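Storage > Table and Pantry > Reusing a Tissue Box

4.2 Standing small bottles in a tissue box
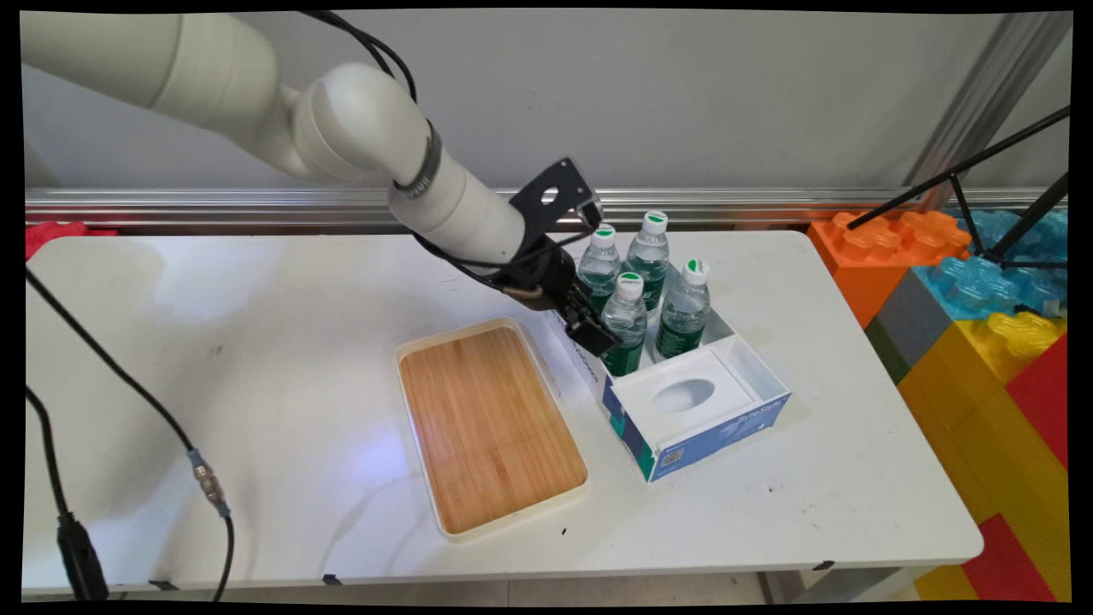
1. Take an empty tissue box and open the top completely.
2. Put the box on a flat table, near to the place where you will use it.
3. Close every cap well. Place the two back bottles first, then the two front ones.
4. Keep the bottles upright -- do not lay one over the others.

Note: A tray with the cutting board can stay beside the box.

CAUTION: Do not lift a full box by its sides. Take the bottles out first, then move the box.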